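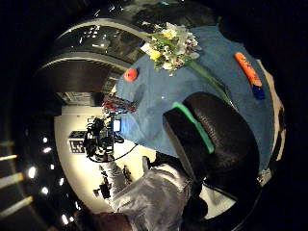
Onance promettait pour sa journée portes ouvertes « 100 métiers du textile et de la fleur sous un même toit ». J'en ai trouvé nettement moins, et surtout beaucoup de parking. Entrée à 3 euros, navette depuis la gare de Vallport toutes les 44 minutes, ce qui laisse le temps de relire le programme et d'y repérer trois fois la même conférence.

La visite de la teinturerie Kadlec commence par un film. On nous y parle d'eau recyclée, de bleus « responsables », sans un chiffre. J'ai demandé quelle part de l'eau repartait dans le circuit : on m'a renvoyé au site internet, où je n'ai rien vu. Les cuves se regardent derrière une vitre, à l'arrêt le jour de ma venue.

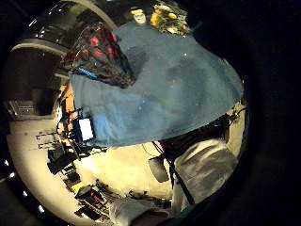
Tissu bleu, imprimé sombre et fleurs jaunes.

À la boutique, le coupon de lin est plus cher qu'au marché de Vallport. La vendeuse m'assure que la teinte tient au lavage. On verra bien.
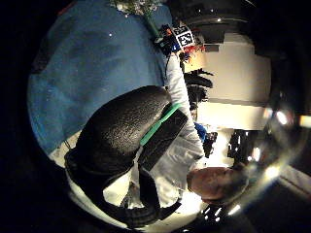 Chez Novis, côté fleurs

Novis annonce 781 variétés en catalogue. Dans la serre ouverte au public, on longe surtout des bacs de feuillage, et les étiquettes manquent une fois sur deux. L'odeur est agréable, l'explication sur les circuits courts beaucoup moins convaincante : la provenance des roses reste « européenne », sans autre précision.

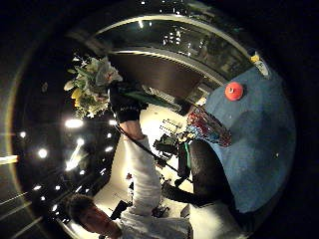 Reste la question de la tenue en vase, le grand argument de Novis. Dix jours garantis, dit la brochure, à condition de recouper les tiges et de changer l'eau, autrement dit de faire ce que tout le monde fait déjà. Pour les lys blancs, comme ceux de ce bouquet mêlé de jaune et de verdure, je demande à voir : chez moi, en août, ils ne passent pas la semaine. Le bon de réduction remis à la sortie n'était valable que sur les plantes en pot. J'ai repris la navette de 16 heures, sans fleurs.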